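Information Systems Management, Unit 3
Outsourcing and the retained IT team
Notes by Ashraful Barua

Please read these notes before the seminar. The reading on contract types is in the course folder.

1. What we mean by the retained team

When a company gives its IT work to an outside supplier, it does not give away everything. A small group stays inside. This group knows the business, writes the requirements and checks the work of the supplier. In the literature it is called the retained team, or sometimes the client-side organisation.

A common mistake is to decide the size of this team only from the savings plan. In our case study, Samarakoon moved its service desk and its data centre to the supplier Stendiron and kept 18 persons from an IT department of 419. On paper it was enough. In practice most of the 18 were technicians, and only three had ever managed a contract.

2. Who owns what

Before the signature, both sides should agree on the following points in writing:

Systems and licences – who holds the contract with the software maker?
Data – where is it stored, and in which format is it given back?
Documentation – who updates it after each change?
Access rights – who approves a new administrator account?

At Samarakoon the third point was left open. The old billing system, Fasix, was changed many times in the first year, and the manuals were still the ones from before the transfer.

3. Service levels

A service level must be something that both parties can measure in the same way. "Fast answer" is not a service level. "First answer within 19 minutes during office hours" is one, if we also say when the clock starts.

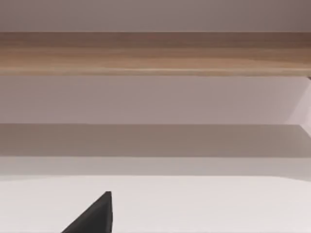 Consider also what happens when the level is missed. A penalty which is too small will be treated by the supplier as a normal cost. A very large one leads to long discussions about whose fault it was, and the user is still waiting.

4. Exit

The exit plan is written at the beginning, when relations are good. Samarakoon wrote it late and had to pay Stendiron for the transfer to the next supplier, Sanda.

For the seminar: prepare one page on the roles you would keep inside at Samarakoon, and bring it printed.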